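Search this site Go Advanced search

Food storage container

A food storage container is a lidded box, jar or tub used to hold food between purchase or cooking and eating. Household types are made of plastic, glass, metal or ceramic and are kept in a cupboard, refrigerator or freezer. The term usually leaves out the packaging food is sold in, although many people wash and reuse such packaging for the same purpose.

Materials

Most containers sold for home use are plastic. Polypropylene is the usual choice for boxes meant for the microwave. It is light and slightly cloudy, and it softens only at fairly high temperatures. Clear rigid boxes are made from other plastics, among them polystyrene, SAN, copolyesters and polycarbonate. These let the contents be seen without opening the lid, but they differ a good deal in how well they stand up to heat and knocks. Polystyrene is the most brittle of the group and cracks easily if dropped when cold.

Glass containers are heavier and do not take up stains or smells. Borosilicate and tempered soda-lime glass are both used. A glass base may be safe in the oven while its plastic lid is not, and the two parts often carry separate markings.

Stainless steel is common for lunch boxes. It does not break, but ordinary steel boxes cannot be used in a microwave unless the maker states otherwise. Enameled steel and glazed stoneware are older materials and are still sold, mostly for butter, flour and bread.

Lids and closures

The lid decides how well a container keeps air out and liquid in. The main types are:

Press-on lids. A flexible lid is pushed down over the rim. The seal depends on a groove in the lid gripping the lip of the box. Lids of this kind are often molded in a colored, softer plastic than the base.

Clip lids. Hinged flaps on two or four sides snap over a ridge below the rim. Most have a silicone gasket set into a channel.

Screw lids. Used on round jars and tubs. They are good for liquids and slow to open.

Loose lids. These simply rest on the box and keep out dust. Cake boxes and bread bins are often of this type.

Closing a press-on lid takes some care. It is normally laid on one edge first, at a slant, then lowered and pressed along the remaining sides toward the opposite corner. Pressing on the center pushes out some of the air, and the edge is then run over a second time with the thumb. Lids that have warped in the dishwasher will close at three corners and lift at the fourth.

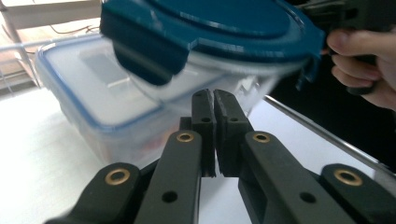 Bernice Agbenyega has objected that the corner method is taught as if every box were square, and that with long shallow boxes she gets a better seal by starting on a short side and working down both long sides together. Makers give differing advice on this point. The instruction leaflet for the Plullano range recommends the corner method for all sizes, while Oletti leaflets show the short side being closed first on anything longer than a sandwich box.

Gaskets on clip lids can be pulled out for washing. Food and water collect in the channel behind them, and mold can grow there if the gasket is put back wet. A blunt tool such as the handle of a teaspoon is used to lift the ring without cutting it.

Sizes and shapes

Capacity is given in cups, quarts or milliliters, measured to the brim or to a fill line depending on the maker. The two figures are not the same. The Ballau deep rectangle is sold as a 2000 ml box measured to the brim, and the larger one in the same series as 3000 ml. The Frimpong single-portion box is marked 663 ml, measured to the fill line.

Square and rectangular containers use shelf space better than round ones and stack with fewer gaps. Round ones are easier to scrape out and have no corners to heat unevenly. Tapered sides allow empty boxes to nest inside one another, at the cost of some capacity. Straight-sided boxes hold more for their footprint but have to be stored one on top of another when empty.

Use in the refrigerator and freezer

Cooked leftovers should be refrigerated within two hours. Shallow containers are preferred because food in a thin layer cools faster. The United States Department of Agriculture advises using refrigerated leftovers within three to four days.

Liquids expand on freezing, so a gap is left below the rim. Half an inch is enough for a small wide box, and narrow jars need more. Freezing also stiffens press-on lids. A lid taken straight from the freezer may split if it is bent sharply, and it is better left for a few minutes before opening.

Dry goods such as flour, rice and pasta keep best in a container with a gasket. A clear box for these is often labeled on the end, where the label can be read on the shelf, with the date of filling on a strip of tape below.

Staining and odor

Tomato sauce, curry and other oily, strongly colored foods stain plastic, and heating them in the box makes the stain worse. Wiping the inside with a thin film of cooking oil before filling reduces it. Leaving a washed box in sunlight will fade many stains over a day or two. Baking soda mixed to a paste with water removes some smells. Onion and garlic tend to stay in the lid longer than in the base, the lid being the softer plastic.

Storage of empty containers

Two arrangements are common. In the first, each box is kept with its lid on. This takes more room, and boxes closed while damp may smell when opened. In the second, the bases are nested and the lids are stood on edge in a rack or a spare box, sorted by size. Oldřich Ševčík's household manual favors the second and suggests writing a matching number on base and lid in permanent marker. Sets in which one lid fits several depths of base avoid much of the sorting.

Recycling

Polypropylene carries resin code 5 and is accepted by some local collections. Polycarbonate and SAN fall under code 7 and are often refused. Silicone gaskets should be taken out first. Heat-resistant glass is not placed with bottle glass, as it melts at a different temperature.

See also: Bread bin, Canning jar, Lunch box, Plastic wrap

Categories: Food storage | Kitchenware | Containers | Articles needing more references

Last edited 26 November 2021

4 comments 17 shares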